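Estell (robot hand project)

Estell is a gripping hand for a robot arm, built in a shared workshop in Gredport by Sanaa Chraibi and Othmane Younis. The work began in October, in the back part of the Badawi workshop, and the first complete hand was shown to the other members on May 6, 2020.

Construction

The finger segments are white and hard, and they bend at simple joints. Over them the builders put a dark fabric glove, which gives a softer contact with smooth plastic. The first glove was sewn by Hajar Nasr and covered the fingers completely. In later versions the tips stay free. A small camera is fixed near the wrist and looks down along the fingers. The hand without the arm weighs 908 grams.

Tests

Most of the tests concern the carrying of household and shop objects. The standard exercise is to take an empty shopping basket by its handle, lift it from a shelf and hold it for 50 seconds. According to the notes of the builders, the thumb was changed seven times before this exercise was accepted as finished.

Later use

A second hand, with shorter fingers, was made in Flultovport by Angeliki Michailidis from the same drawings. It uses a different motor for the thumb. 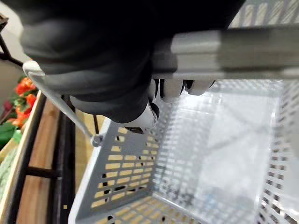
The gloved hand of Estell around the handle of a shopping basket.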